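The Gauge at Stallalier

The gauge had been reading 3 millimetres high for most of August. The technician had the error in her notebook as a constant, which was how she had been taught to treat it: measure it, write it down, subtract it. The float sat in a concrete well beside the river and moved a counterweight, and the counterweight moved a pen. The pen drew a line on a paper drum that turned once every 27 hours. The Lidance Water Trust had chosen that period so that no trace would ever begin at the same hour as the one before it.

She changed the paper, wound the clock and signed the sheet. The river stood at 1000 millimetres on the staff and 1003 on the drum.

1. The Well

A stilling well works by delay. Water enters through a pipe near the bottom, and the pipe is narrow enough that waves and passing boats do not get through. Only the slow changes arrive. She climbed down the ladder with a torch and a brass rule and measured from the lip to the surface. The rule agreed with the staff. The float agreed with neither.

She checked the cable for stretch and found none. She checked the counterweight, which carried the foundry mark of Tkachenko and a stamped mass, and it weighed what it said. She cleaned the pulley, although it was clean.

On the underside of the hatch, someone had written a number in pencil: 107. It had no unit. The handwriting matched the oldest entries in the station log, those of the first keeper, who had left before she was born.

2. The Drive to Town

The nearest telephone was at the shop in Gumance. She parked on the gravel at ten past four and went in for batteries and something cold. The road above the weir had been closed since the landslip, and the delivery truck was coming the long way or not at all. She stood at the drinks shelf for longer than the choice required, thinking about the pencil mark.

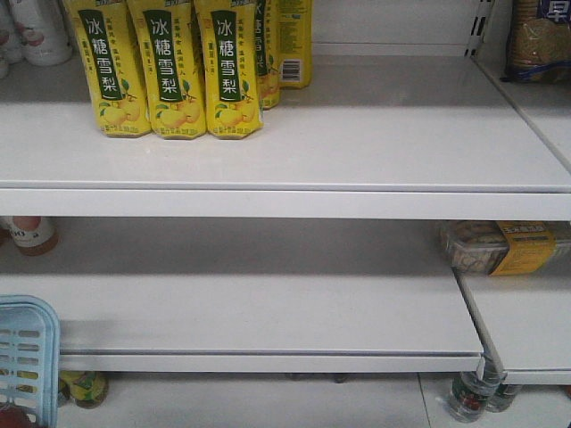
3. The Call

The duty officer at Lidance had the old files on microfilm. He read the first keeper's reports to her over a poor line. They were good reports. They gave level, rainfall, wind and the state of the banks, and each ended with the same sentence: correction applied at the well.

"What correction?" she asked.

He did not know. It was not in the tables. He said the 3 millimetres was within tolerance and that she could leave it.

She asked whether there was a page 107.

There was a long sound of film being wound. Page 107 was a survey sheet for the staff, the painted board bolted to the bridge pier, against which every instrument on the river had since been checked. The keeper had levelled it from the benchmark on the hill and found it set low in the stone. He had recorded the amount and requested a new bolt. The request had been stamped as received.

4. The Correction

It was nearly dark when she got back to Stallalier. She went down the ladder again with the torch in her teeth and looked at the cable clamp. There was a brass shim behind it, filed by hand and gone green at the edges. She measured it with the calliper. It was 3 millimetres thick.

The float had been right the whole time. Her brass rule had been zeroed against the staff, as had the rule before it, and every reading had been reduced by an amount it already needed.

She sat on the lid of the well and turned back through the notebook. The subtractions ran down the right-hand column in her own neat hand — then in the hand of the man before her, who had taught her to do it. She ruled a line beneath the last one. Under it she wrote the level as the drum gave it, and beside that the time, and left the column for the correction blank.

The pen had moved a little while she was in the well. The river was coming up.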